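Dondano Home Cinema Guide
Section 4: Setting up a film retrospective

Print this page | E-mail this page

Use this section to group a performer's or director's films into one program. A program holds up to 44 titles.

1. From the main menu, open Library and select New Program.
2. Type the performer's name. Check the spelling against the opening credits, as older listings often use a stage name.
3. Choose an order: release date, running time or manual.
4. Select Save.

Note: Silent films and shorts are hidden by default. To include them, turn on Show All Formats before step 3.

If the player is kept in a utility room, run the Hitent cable along the wall and leave the appliance doors clear. 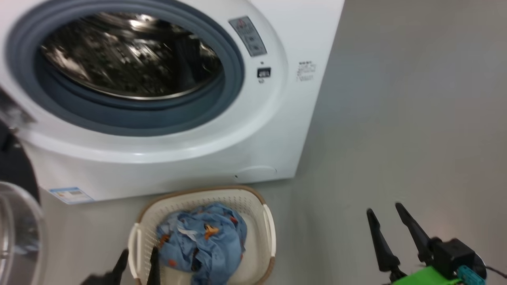 Fig. 4-2. Front-loading washer, door opening and control label.

5. Open the program and select Subtitles. Pick one language for the whole set, or set each film separately.
6. For a double feature, highlight the first film, press Link, then highlight the second. The default intermission is 16 minutes.

Caution: Deleting a program also deletes its viewing notes. Export the notes first if you want to keep them.

Restored prints from the Entili catalog may appear twice, once per version. Hide the copy you don't need.

Guide text: Zainab Haruna. Revised 2020-04-02.

239 shares | 16 comments
Contact | Copyright Selldale | Back to top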